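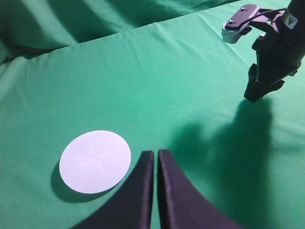

White disc, green cloth, two grippers. Mind the gap.

A thread on the house rules for shared benches at Somholm, which I have now been asked to explain often enough that I'm writing them down in public and muting my phone.

Rule one: one gripper moves, the other one waits. Yes, even if yours is only "nudging". The Ritchie planner will happily let both arms go for the same object, with the confidence of two people reaching for the last biscuit.

Rule two: the waiting arm waits high. Parking it low saves a second per run and costs you a fingertip. Pads are on a four-week order from Pumano and they do not do sympathy.

Rule three: thin flat things get their own approach speed. A disc lying on cloth gives you next to nothing to get hold of, and if you come down hard you are gripping the table. We use 7 mm a second for the last bit. It is as thrilling to watch as it sounds.

Rule four: shadows count as clutter. An arm overhead throws a great dark blob on the cloth and the vision side has, in its time, tried to pick one up. Check your lighting with the arms where they'll be during the run, please, and not folded away looking tidy.

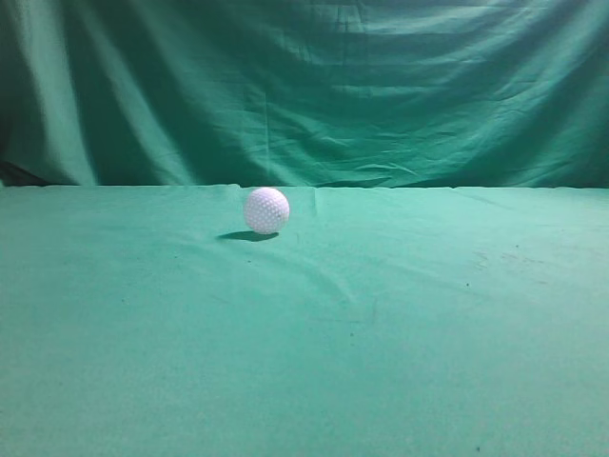

2 min read

Rule five, the golf ball rule. Balls go down last and by hand, with both arms stopped. Stopped means the button is in. Paused is a state of mind.

Somebody will ask why a ball needs a rule when the disc makes do with a speed limit. Put one near the back edge of a table and go and make a tea. I'll wait.

Rule six: smooth the cloth before each batch. You won't get it perfectly flat, you aren't ironing for royalty, but a good ridge will steer a ball and tilt a disc. Lint and specks come off with the roller. Scuffs get written in the log so the next person doesn't spend a morning thinking the camera's dirty. (I was the next person.)

Rule seven: log the failures. Our Luvus sheet has 3,461 attempts in it, and there's one glorious stretch from November where every single grasp worked. 100 in a row! The column had a default value.

So now the column is blank until you fill it in, and a blank counts as a fail. Complaints about this have been received and also logged.

Warning stickers stay on the kit. If one is peeling, replace it. If you think it spoils the look of your demo, film from the other side.

None of this replaces the proper risk assessment, which is in the red folder and longer and has no biscuits in it. Read that first, sign it, then come and argue with me about rule two.

Replies open until I've had enough - so, until lunch.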